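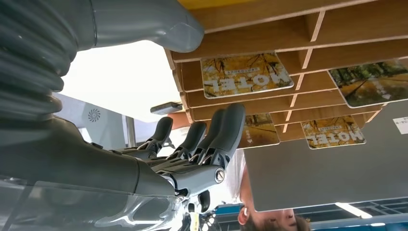

Harkanau Storage - Frequently Asked Questions

Updated in May. If it's not on here, email us or ring the bell at the front counter.

What sizes do you have?
Locker, closet, half room, full room. Locker fits a few boxes and a suitcase. Full room takes the contents of a one-bedroom apartment if you stack well. No, we can't hold a size for you without a deposit.

How much is the deposit?
50 dollars, any size. Comes back to you when you move out, minus cleaning if we have to do any.

Is there a minimum stay?
One month. After that you pay month to month. Give us 15 days notice before you leave, in writing. Email is fine. Text is not.

I paid for the whole month and left early. Refund?
Sorry, no. Partial months aren't refunded.

What are the hours?
Gate is 6 am to 10 pm. Office is shorter, 9 to 4, closed for lunch at noon. Your gate code will not work after 10, please don't try to climb it.

I forgot my gate code.
Call the office and have your unit number ready. We don't give codes by email. Wrong code four times locks the keypad, then you wait 15 minutes.

Can I use my own lock?
Yes, and you have to. Disc locks only on the ground floor. We sell the Vosel one at the counter, or bring your own. Keep the spare key at home and NOT in the unit. Lock cutting is 15 dollars.

Which building am I in?
Units 1 to 81 are Etow building, left of the gate. Everything else is Zou building, around back. Old maps still say "Annex" for Zou, same place.

Is it heated?
Etow yes, Zou no. Don't put candles, vinyl records or anything with glue you care about in Zou over the summer. Wood furniture does OK there with a sheet over it. Plastic wrap traps moisture so skip that.

What can't I store?
Food, including pet food. Propane, gas, paint thinner. Tires, more than 4. Anything alive. Mowers are fine if the tank is drained.

Can I run a freezer in there?
No. There are no outlets in the units and the hallway ones are for cleaning only.

Do you have carts?
Flat carts by the Etow door, first come. Bring them back empty. If the elevator stops between floors press the blue buton and wait, someone will answer.

Do I need insurance?
Yes. Most renters or homeowners policies cover it, send us the page showing your coverage. No coverage = no gate code.

What if I pay late?
Five day grace period. Then a late fee, then your code stops working untill the balance is paid. Call before that happens, we can usually split a payment.

Can somebody else get into my unit?
Only if they're on your form. Add or remove names at the counter with ID. We can't do this over the phone even if you are in a hurry.

Who do I talk to about a billing mistake?
Brayden Perron, at the office, mornings are best. Have your unit number and the date you paid.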